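Right, a small confession from the bench at Hallgate. On 25th August our stacking demo dropped a block on run 1069, and I spent far too long blaming the gripper – sorry, gripper.

It was the cable, bless it. Eun-ji Gil spotted that the wrist lead had worked itself a bit loose, so every so often the fingers lost their signal and simply let go.

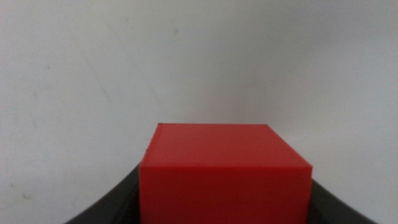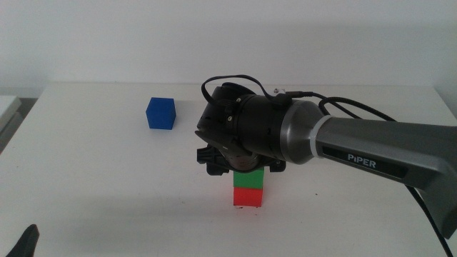 Block stacking at Hallgate: the red cube close to, then red with green on top and blue off to the left.

We've reseated the plug and slowed the lift to 60 per cent, and I'm going to do another 200 runs before I trust it near visitors.

If you have an arm like ours, do give that connector a gentle wiggle (power off first, please!). Thank you to Tetsuya Yokoyama as well, who kept picking blocks up off the floor for me.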